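Vavivdale's exporters look for a way back

Jeanine Van Loon keeps the trade figures for Vavivdale on a single sheet of paper, folded in four. She has worked on them for 31 years, first as a clerk at the port of Virness and now as an adviser to the small firms that sell through it. We met in the upstairs office of Breathnach, the freight agent, where she has a desk.

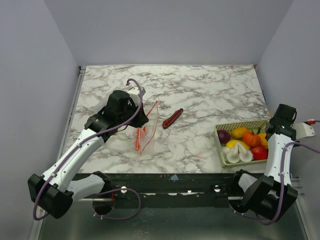
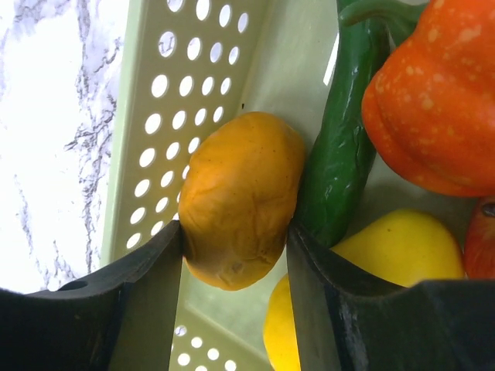 Van Loon's first point is that the deficit is smaller than it was, and that people should be careful about what they read into it. "The gap between what we sell and what we buy has narrowed for 7 months," she says. "Most of that is us buying less. If a builder puts off ordering steel, the balance looks better and the builder is worse off." Exports have grown too, mainly in farm goods, and she spends much of her time on those. Produce is graded by eye and by hand before it reaches the port, and a buyer abroad can be strict. Something with wrinkled skin and a brown blemish, like the orange item between the gripper fingers, would lead to an argument over grade if it turned up in a crate of roots. "The price goes down and the weight stays the same," she says. "So the tonnage tells you one story and the money tells you another. I always look at the money."

Tonnage is what the newspapers like. In December the port put out a statement saying that shipments were up on the year before, and it was repeated widely. Van Loon does not dispute it. Her complaint is that shipments through Virness include goods that come in by road from Purkcombe and leave again without anyone in Vavivdale doing more than signing for them.

"Those are re-exports," she says. "They bring in handling fees, and I am glad of the fees. They should be on a separate line. When I started they were on a separate line, and then the form was changed and they went in with the rest."

She has asked for the line to be put back. The reply, dated 8th January, says the matter will be looked at when the form is next revised. It does not say when that will be.

The firms she advises are mostly small. One of the larger ones employs 600 people at the height of the season and a fraction of that in winter. The others are family businesses that pack for a few buyers and have little room to refuse a price. I asked her what worries them most, expecting to hear about tariffs.

"Credit," she says. "They ship, and then they wait to be paid. While they are waiting they have wages to find, and fuel, and boxes. A tariff you can put into your price once you know what it is. Late payment you can't plan for."

Her advice is to sell to more than one country, even if the second pays slightly less. Some have taken it. Others have tried and gone back, finding that a new market means new labels, new paperwork and a new agent to pay. She does not blame them. "It's a lot of work for someone who is also driving the lorry," she says.

Breathnach has begun grouping small loads together so that several growers can share a container. Van Loon helped to write the terms. Each grower pays for the space used, and the papers are made out separately, so that one late certificate does not hold up everybody's goods. In practice it sometimes does, as the container can't leave until the last set of papers is stamped. There have been 2 cases this season in which a load missed its sailing. She thinks the arrangement will last all the same.

On the import side she is less hopeful. Fuel and machinery make up most of the bill, and there is little that Vavivdale can do about the price of either. A weaker currency has helped the exporters and hurt everyone who needs spare parts. She mentions a packing shed that ran for weeks on a conveyor belt patched by hand, because the replacement had gone up so much since the quote.

"People talk about a weak currency as if it were good or bad," she says. "You have to ask who is paying in what. The same grower sells in one currency and buys his parts in it as well, and by the time he has done both there may be nothing in it for him."

I asked whether the government should be doing more to cut imports. She was against it. Limits on foreign goods were tried when she was a clerk, she says, and what she remembers is the queue at the counter. Importers applied for far more than they needed, expecting to be cut back, and some sold their permits on. The figures improved for a short while and then got worse again when the limits were lifted and everyone ordered at once.

What she would like to see is duller. She wants the cold store at Virness repaired, as half the doors do not seal properly and growers have to time their deliveries to avoid using it. She wants the inspection office to open earlier during harvest. She would also like the monthly figures to come out on the same date each month — they have slipped by anything from a few days to several weeks, and firms that rely on them for their bank meetings are left using old numbers.

The next set is expected shortly. Van Loon thinks the deficit will have narrowed again, though by less than before, with farm exports slowing as the season ends and fuel orders picking up in the cold weather. She has written her own estimate in pencil at the bottom of the sheet, and would not let me print it.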